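The snack drawer in Heidrun Hämmerli's apartment in Kosstead used to be the one nobody could close. She buys her snacks from an import grocery a short walk away, and the packets come in every shape: flat bags, small boxes, pouches with screw caps.

In November she emptied the drawer onto the kitchen floor and found 116 items. Four had expired before she moved in.

"I had been buying the same crackers over and over," she says. "They slid to the back and I forgot them."

Her fix was plain plastic bins, open at the top and see-through enough to show when they are getting low. She has three of them. Flat packets go in on edge, like files. Spout pouches stand upright along one side with the caps up, and anything small goes in last, on top.

Marlies Aebischer, who organizes kitchens for a living, likes the open bin but warns against filling it. "Leave a hand's width," she says. "If you have to dig, you will stop putting things back."

She also tells clients to lay everything out on a clear table first — the floor is hard on the knees — and to check dates before a single packet goes in. Hämmerli now does hers on the first of the month, with a pen for circling the dates. 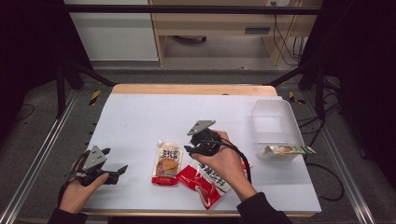
A spout pouch, snack packets and a frosted storage bin on a white tabletop.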